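Subject: Re: Chapel or courtyard for a November wedding at Haltden?
Date: August 19, 2024

Hello all,

Sorry for the slow answer, I've been meaning to write since this came round. The earlier message first, so you can see what I'm replying to:

> We're getting married at Haltden in November and have to tell them
> by the end of the month whether we want the chapel or the
> courtyard. There will be 29 of us. The courtyard looks lovely in
> the brochure but I'm worried about the weather, and the chapel
> seems dark. Has anyone done either? Also, is it worth paying for
> the Fliltik planning package or can we manage on our own? And
> what did people do about food?

We did the courtyard, also in November, and I'd do it again tomorrow — but with a few changes! I'll take your questions one at a time.

1. Chapel or courtyard. Courtyard, if you can stand a bit of cold. Ask them to hold the chapel as a back-up until the morning itself. They did that for us without a charge, though we had to get it put in writing. Book the early slot, as the light goes very quickly behind the hill and your photos will all be grey if you leave it till late afternoon. Blankets on the chairs were the best money we spent (my aunt is still using hers in the garden).

2. Food. We took the self-catering cottage next door and did the whole lot ourselves, which sounds mad but with a small party it's fine. Cold meats, cheese, good bread, a big pot of soup for when everybody came in frozen. Have a look at the kitchen before you commit and take your own sharp knives. Ask about fridge space too, we had the cake in the boot of the car overnight.
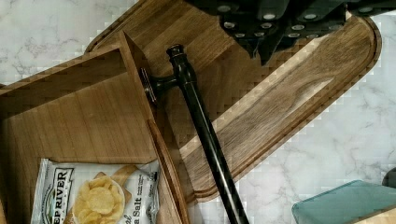
3. The planning package. I'm in two minds. We paid 2,000 for the Fliltik one and the person on the day was a marvel, she got the registrar parked, the music started and my father-in-law away from the bar. The months before were less impressive. Emails went unanswered and they sent us somebody else's seating plan. If they'll sell you the day only, take that. Friends of ours used Lesow instead and were happy, but they married in summer and had a much bigger do, so I don't know how it would compare.

4. Flowers. You didn't ask, but do it yourselves if you've anyone handy. We ordered ivy, white roses and some eucalyptus, had them delivered two days before and stood them in buckets by the sink. Trim the stems again the night before and give them fresh water. I made 13 buttonholes at the kitchen worktop with a glass of wine and only two of them fell apart.

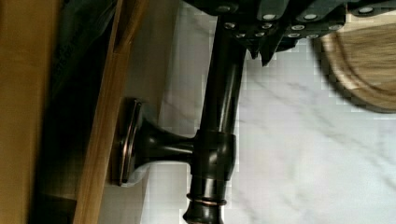
5. Getting away afterwards. Don't book a flight for the next morning! We went straight off to Assunção, a little guest house by the sea that a cousin had recommended, and I slept through most of the first 2 days. Lovely place, breakfast on the terrace, very kind to us when they heard we'd just got married. If I did it over I'd stay on at the cottage one more night and have a proper breakfast with everyone before they all drove home.

One more thing about the courtyard: the cobbles are murder in heels. I changed into boots under my dress before we'd even got to the vows and I don't think a soul noticed.

If you want the number for the people who did our chairs and blankets, write to me off list and I'll dig it out. And do tell us which one you go for.

All the best, and congratulations to you both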